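Section 5: Fitting or Replacing a Drive in the Dratel Tower

Revised 12/31/22

Read this section to the end before you pick up a screwdriver. Most of the cases that come back to the Grondcombe workshop arrive with a spare screw taped to the lid and a note saying the machine "made a noise". Reading first is quicker than writing the note.

You will need:
A Phillips screwdriver that fits the screws (the one from the kitchen drawer does not)
The replacement drive, still in its bag
A small dish for screws
A metal bench or a sheet of metal to work on, if you have one
A torch, or a window with some daylight behind it

Before you start

1. Back up anything you would be sorry to lose. If the old drive is already dead, skip to step 2 with our sympathy.

2. Shut the computer down from the menu. Holding the power button until it gives up is a different procedure and has a different outcome.

3. Switch off at the wall, then pull the power cord out of the back of the tower.

CAUTION: The power supply can hold a charge after it has been unplugged. Do not open the power supply itself, for this job or any other.

4. Unplug everything else from the back. If you don't trust your memory of what went where, label the cables. If you do trust your memory, label them anyway.

Opening the case

5. Lay the tower on its side with the removable panel facing up. A corrugated metal surface is fine, but screws will find the valleys and roll along them to the far end, so use the dish.

6. Undo the 2 screws at the rear edge of the side panel. Slide the panel back, lift it clear and put it somewhere it won't be stepped on.

7. Touch a bare metal part of the case before touching anything inside, and again every time you come back from making tea.
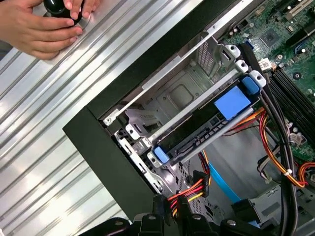 NOTE: Older towers collect a fair bit of fluff at the front. Clear it with a soft brush while you are there. Keep the household vacuum out of it, as the nozzle can build up static and has a poor sense of what is dust and what is a jumper.

Removing the old drive

8. Find the drive cage and the tray that slides into it. On the Dratel, the parts you are meant to handle are coloured blue. The parts you are not meant to handle are most of the others.

9. Disconnect the data cable and the power cable from the drive. Pull on the plugs, never the wires. If a plug has a catch, press it first.

10. Release the tray with the blue tab and draw it out along its rails. It should move with light pressure. If it doesn't, check that both cables are off before blaming the colour scheme.

CAUTION: Edges inside the cage are stamped sheet metal and have been finished with economy in mind. Keep your fingers on the tray.

11. Take the old drive out of the tray and set it aside. Write "OLD" on it now. Two identical drives on a bench become surprisingly hard to tell apart.

Fitting the new drive

12. Seat the new drive in the tray with the connectors facing the same way as before, then slide the tray home until it clicks. A Priner tray clicks quietly. An Achterberg tray can be heard from the next room and is not broken.

13. Reconnect both cables. The plugs are keyed and only go in one way, a feature that enough force will defeat.

14. Refit the side panel and its screws, finger-tight first, then a small turn with the driver. Stand the tower up, reconnect the rear cables and switch on.

If the drive is not recognised

Switch off, unplug and repeat from step 5. In most cases the data cable has worked itself halfway out while you were busy with the panel. Try a different cable before you return the drive. A new drive may also need to be formatted before it shows up with the others; see Section 6.

Allow 40 minutes for the whole job the first time, including the search for the dish.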